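The spare room, before the boxes go

Back in April I promised myself the spare room at Lincombe would be sorted before the end of winter. I've only just squeaked in! Friends keep asking how it's going, so I've put this page together instead of sending everybody the same long message (sorry if you got the long message as well).

A bit of background. We've been filling this room for years, mostly with things that had no other home, and then the kids took it over as a place to lie about and eat. When we booked the move to Etness the removalists wanted everything in boxes, 60 at most, and I laughed out loud because I was sure we'd need half that. We're up to 63 and I haven't touched the shed.

My method, if you can call it that, is to pick up whatever has drifted onto the floor or under the furniture and put it all on top of a storage box, then deal with that lot before I'm allowed a cuppa. Snack packets, socks, toys, cups, bits of packaging. Once the lid is clear I open the box and start filling it. 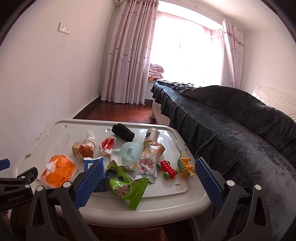
Seaweed snacks are a bit of a weakness in our house, and I've given up pretending it's only the kids. I did put a rule in place about food in the bedrooms. It lasted until the first rainy weekend. My one success has been keeping a bin bag hooked on the door handle – wrappers go straight in, and anything still sealed goes back to the pantry where it should have been all along.

Toys are harder. The dinosaurs are coming with us, every last one, and so are the brick cars, even the ones that shed a wheel whenever you look at them. I've set aside one small tub for favourites that will travel in the car, so we don't have tears on the first night.

Socks get a basket of their own. I've matched 20 pairs so far and the odd ones are going to be dusters.

The curtains are staying, which makes me a little sad because I've grown very fond of the pink. The bed is coming, and so is the plush blanket, which will be the last thing packed and the first thing out. I got a quote from Pillay for the big furniture and it came to $1365, more than I'd hoped, but they'll take the bed apart and put it back together at the other end.

Next up is the linen cupboard – wish me luck!

Updated 2018-08-31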